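On Keeping a Household Inventory

6/12/20

Posted under: Home and Paperwork

The purpose of this post is to set out the method by which our household records its possessions for insurance purposes. Several readers wrote in October to request a fuller account than the short note published at that time, and the present text replaces that note.

A household inventory is a written list of the contents of a home, with the date and price of purchase where these are known. Most contents policies do not require one. In the event of a claim, however, the insurer will ask what has been lost and what it was worth, and a policyholder who has to answer from memory will usually leave things out. When a pipe burst above our former flat in Grukenitz, my own first list ran to a single page. The final list, completed some weeks later, ran to 15.

The inventory should be arranged by room. An arrangement by type of object (furniture, clothing, kitchen goods) appears more orderly on paper, but it is harder to check, as the person checking must walk through the whole home for each heading. Cupboards, lofts and sheds should be treated as rooms in their own right. The contents of a shed are regularly undervalued, garden tools in particular.

Each entry should contain a plain description, the maker if known, the year of purchase and the price paid. Receipts may be kept in paper form or scanned. We keep both. Paper receipts of the thermal kind fade within a few years and should be copied on the day they are received.
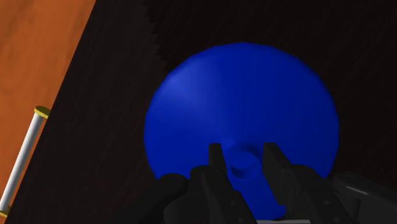 The question of value requires some care. Policies differ as to whether they pay the cost of a new replacement or the value of the item at the time of loss, and the two figures may be far apart. Under our previous policy with Modis, any single item worth more than 2000 had to be named separately in the schedule. Under the present one, with Trilora, the rule is different for bicycles, and it was only on a second reading that I noticed this. The schedule should be read in full each year at renewal, including the definitions at the back.

Items worth less than 100 need not be entered one by one. They may be grouped, for example as "bed linen, four sets" or "books, hall shelves". My former colleague Ojārs Lapiņa disagrees with this approach and enters everything, down to the tin openers. His inventory is admirable, but it has not been updated since he moved house.

A copy should be held outside the home. Ours is kept in 2 places: with my sister, in a sealed envelope, and on a memory stick in my desk at the Liew office. Those who prefer online storage should make certain that a second member of the household knows how to reach it.

Inherited objects present a separate difficulty, as there is seldom a receipt. A written valuation is advisable for jewellery, clocks and paintings. For ordinary furniture, a clear note of its origin and condition has been accepted by both of our insurers to date.

The blank form used in our household has been revised, and the column for serial numbers is now wider. Readers who would like a copy may request one by way of the contact page. Replies may be slow until the new year.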